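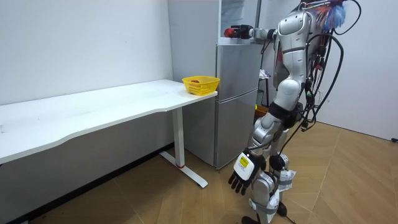
The long white desk, with the yellow basket down at the fridge end.

So the desk stays! I went back and forth on it all November, because it takes up most of one side of a pretty small room, but I love that wavy front edge too much to give it up. I paid $100 for it secondhand and Leire helped me haul it up the stairs on a Saturday (she has not forgiven me). It has a few faint marks on top and I've decided I don't care.

The yellow basket was $5 and I think I like it even more than the desk — it's such a nice bit of real color against all that white. Fruit goes in there now, right next to the fridge, and I've been eating way more of it just from walking past. Next up is a shelf for the wall. Hwa-young wants me to get the $200 one, but I have my eye on a plain one for $40 and a can of paint. Send me your shelf opinions, please!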